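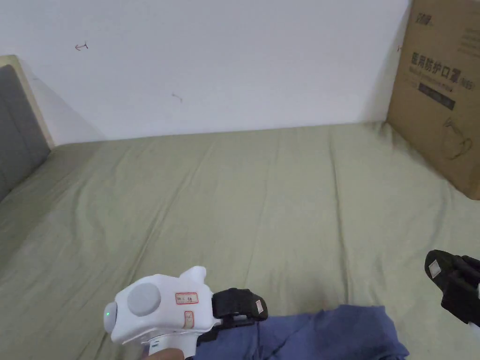
セージグリーンのボックスシーツを掛けたベッド

会社案内

株式会社トルットサイド(Trutside)は、学生寮、社員寮、研修施設および中長期滞在型の宿泊施設に対し、寝具類の賃貸、洗濯、補修ならびに保管の各業務を提供しております。本ページでは、当社の沿革、事業内容および業務上の方針についてご案内申し上げます。

代表者挨拶

平素より当社の事業に格別のご理解を賜り、厚く御礼申し上げます。

寮や研修施設における寝具は、入居される方が毎日お使いになるものでありながら、その管理は施設の担当者様が他の業務と兼ねて行われている場合が少なくありません。入退去の時期が重なる春と秋には、回収、洗濯、再配布の手配が集中し、担当者様のご負担は相当なものとなります。私自身、前職において寮の運営に携わっておりました折、雨の続く時期に替えのシーツが揃わず、入居日の前夜まで近隣のコインランドリーを往復した経験がございます。

当社はこの業務を一括してお引き受けする会社として出発いたしました。寝具の管理には目立った技術革新が続くわけではなく、日々の検品と配送を定められたとおりに行うことが仕事の大部分を占めます。社員一同、この点を心得たうえで業務にあたっております。

今後とも変わらぬご指導を賜りますよう、お願い申し上げます。

代表取締役 ハリマ・カイジャゲ(Halima Kaijage)

沿革

当社は2019年7月11日、寮向けリネンの集配業務を目的として設立されました。設立当初は自社の洗濯設備を持たず、回収した寝具の洗濯を協力工場に委託し、当社は検品、仕分けおよび配送を担当しておりました。

その後、小型の連続式洗濯設備を備えた自社工場「トリメロ工場」(Trimero)を開設し、シーツ、枕カバーおよび掛布団カバーの洗濯を自社で行う体制に移行いたしました。毛布と敷パッドにつきましては、乾燥に要する設備が異なるため、現在も協力工場への委託を継続しております。

2024年には、補修部門を工場内に移設し、ゴムの交換、縫い目のほつれ直し、名札の付け替えを洗濯工程と同じ建物で行えるようになりました。同年より、賃貸契約を伴わない補修のみのご依頼も承っております。

事業内容

一 寝具賃貸事業
シーツ、枕カバー、掛布団カバー、毛布、敷パッドおよび枕を、月単位または年単位でお貸し出ししております。寸法はシングルおよびセミダブルを標準とし、二段ベッド用の短尺マットレスに対応した品目もご用意しております。海外製マットレス等、厚みが標準と異なる場合には、事前に現地で採寸を行ったうえで縫製いたします。

二 洗濯および集配事業
お客様がすでに所有されている寝具の洗濯を承ります。回収は施設ごとに定めた曜日に行い、棟別、階別に袋を分けてお預かりいたします。返却時には回収時と同じ区分で納品いたしますので、施設内での再仕分けは必要ございません。

三 補修事業
ボックスシーツの四隅およびゴム部分、掛布団カバーのファスナーおよび内紐、枕カバーの合わせ部分を中心に補修を行います。補修の可否は現物を拝見して判断し、交換が適当と思われるものについてはその旨をご報告いたします。

四 保管事業
夏季および冬季の閉寮期間中、毛布等の季節品をお預かりいたします。保管庫は除湿管理を行い、入庫時と出庫時にそれぞれ検品記録を作成いたします。

標準品目「ニテオ」について

当社が賃貸事業で使用する標準寝具には、「ニテオ」(Niteo)の名称を付しております。ニテオのシーツ類は、糸番手と織り密度を品目ごとに定め、仕入先が変わりましても同一の規格で縫製するものとしております。経糸と緯糸を合わせた織り密度は、平織の標準品で一インチ四方あたり200本、サテン織の上位品で405本です。

寮でのご利用には、原則として平織の標準品をお勧めしております。上位品は手触りが滑らかである反面、乾燥機による仕上げを繰り返した場合に表面の毛羽が目立ちやすく、交換の時期が早まる傾向がございます。来客用の居室や短期の研修など、使用頻度の低いお部屋には上位品をお選びいただくことも可能です。

色は白のほか、数色の無地をご用意しております。柄物の取り扱いはございません。色物は施設の階や用途による区分にもお使いいただけますが、追加でご注文になる際には、先に納めた品と若干の色差が生じることがございます。

品質管理の方針

洗濯を終えた寝具は、折りたたみの前に検品台で広げ、しみ、破れ、ゴムの伸びおよび縫製のほつれを目視で確認いたします。しみが認められたものは再洗いに回し、再洗い後も残るものは賃貸品から除外いたします。除外した品のうち生地の状態がよいものは、小型の枕カバーまたは清掃用の布に仕立て直しております。

洗剤につきましては、無香料のものを使用しております。肌の弱い方が入居される施設には、すすぎの回数を増やした工程をご用意しておりますので、ご契約時または入居者の交代時にお申し出ください。柔軟剤は使用いたしません。

お取引について

現在、当社は大学、専門学校、製造業各社および公益法人が運営する18の施設とお取引をいただいております。個別の施設名につきましては、入居者様の安全に配慮し、公表を差し控えております。

ご契約は一棟単位で承ります。初回のお取引に際しましては、担当者が施設に伺い、ベッドの寸法、寝具庫の広さ、搬入経路およびエレベーターの有無を確認いたします。お見積りは訪問の後に書面で提出いたします。なお、個人のお客様からのご依頼は現在承っておりません。

従業員の教育

新たに入社した者は、配属先にかかわらず、工場における検品業務から勤務を開始いたします。集配を担当する者には、寮内での言動、居室への立ち入りに関する規則および鍵の取り扱いについて別途研修を実施しております。居室内での交換作業を承る場合には、必ず二名以上で伺い、入居者様の私物には手を触れないことを定めております。

会社概要

商号 株式会社トルットサイド
代表者 代表取締役 ハリマ・カイジャゲ
事業内容 寝具類の賃貸、洗濯、補修および保管
自社工場 トリメロ工場

お問い合わせは、本サイトの問い合わせ窓口より、施設名、棟数およびご希望の業務をご記入のうえお送りください。工場の見学をご希望の場合は、その旨を併せてご記入願います。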